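**Cirkell questions the one-box gift hamper ahead of the wedding season**

CLILTVILLE, October — Cirkell, the packing and small-parcels firm, today published its guidance on mixed gift boxes, and it does not share the trade's excitement about them. The firm looked at 3448 boxes sent out from its Cliltville packing room and says the popular "everything in together" format is being sold harder than it deserves.

The usual box is a plain brown carton with a few pouches, a flat carton or two and some small sweets or favours in red wrappers. Sellers call this generous. Cirkell calls it a large box with a lot of air in it, and doubts that a sheet of tissue on top changes much.
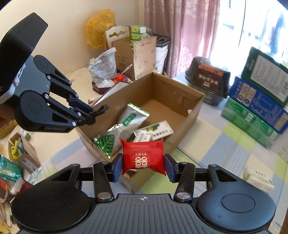 Small packets are the weak point. A wedding favour with a double-happiness symbol on it is meant to be seen first, yet it is light and slides under whatever is heavier. Cirkell's advice is to put flat cartons in first, pouches beside them, and favours last, in a paper sleeve of their own. Foil pouches should not be folded to make them fit. If they need folding, the box is wrong.

The firm is also unconvinced by the padded inserts now offered by Amissah and Grodley. It tried both for 2 months and found they took longer to fill than to explain. It will not be stocking either for now, though it says it would look again at a cheaper version.

From Wednesday, customers ordering fewer than 2000 boxes can ask for a smaller carton at the same price. Cirkell makes no promise that this will cut breakages — the figures so far are too thin to say — but it does expect fewer complaints about half-empty parcels.

The guidance runs to 8 pages and is free from the Cirkell trade counter in Cliltville.

ENDS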